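SORKDALE, December 17, 2018

Kutance Opens Registration for Its Small Bathroom Reset, a Course in Owning One Shelf

Kutance, the home-organizing firm that last year persuaded 600 households to look under their own sinks, today opened registration for the Small Bathroom Reset. The course runs for 2 weeks and is aimed at people whose bathroom counter is narrower than their ambitions.

Participants begin by taking everything off the counter. They then put back what they use every day, and the rest goes into a box marked "Later," where the firm expects most of it to retire. A trial in September drew 700 sign-ups and a spirited correspondence about cotton swabs.

"People tell me they need a bigger bathroom," said Bogumił Wróbel, founder of Kutance. "Then we find four hotel shampoos from a hotel that has since closed. I have great respect for the shampoos, but they are not paying rent."

The course has a single rule for counters: tall things and cups go to the back, against the wall, and the front stays clear for elbows.

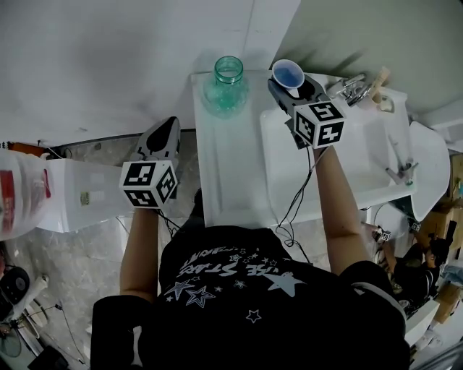 A green-tinted glass jar and a small cup with a blue interior near the back edge of a narrow white counter, beside the sink.

Lessons also cover the floor, which Kutance regards as a place for feet, and the top of the washing machine, which it regards as a temptation. Renters are welcome. No drilling is required, and the firm would prefer that none be attempted.

Registration is open to 3,000 households. Each receives a printed workbook by Gernico and a roll of labels, along with a polite request not to label the labels. Residents of the Seo district may pick up their materials at the Kutance office on weekday mornings.

Press contact: Kutance Media Desk, Sorkdale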